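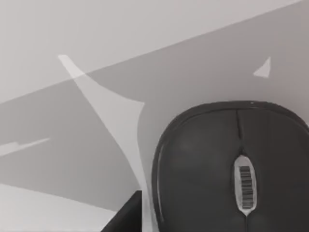
2 min read

Football > Grounds > Matchday Safety > Vudar

March
By Raluca Olteanu

Pre-match ground inspection, Vudar. Inspector: Dezső Dobos. Permitted capacity 2,063.

1. Perimeter gates. Pass. All open outward. Gate 3 bolt stiff, greased.

2. East stand seating. Fail. 38 seats with cracked brackets, rows F to H. Tape off both rows ends and do not sell. 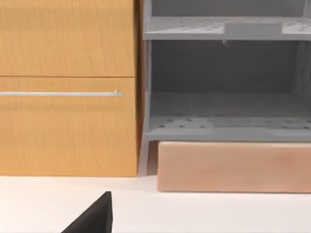 Row J was rechecked after the winter repair and holds.

3. Floodlights. Pass. Lowest reading 806 lux, northwest corner flag.

4. Goal frames. Pass. Anchors tight, net hooks plastic.

5. Away section. Comment. Handrail loose at step 12. Bianca Coman to confirm the weld before gates open. 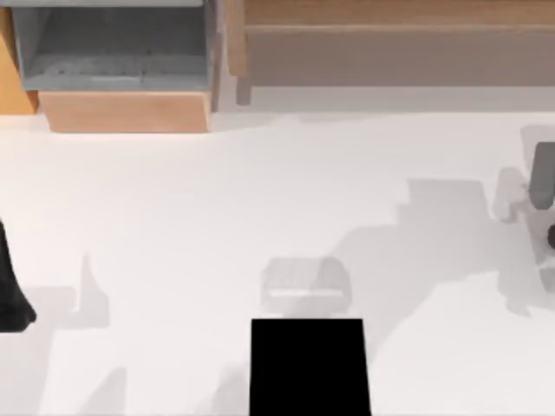

If the weld is late, close the lower stairway and send visiting fans through Gate 4.

6. First aid room. Pass. Stretcher present, defibrillator battery at 67 percent.

7. Public address. Not tested. Amplifier out for service at Zendlow.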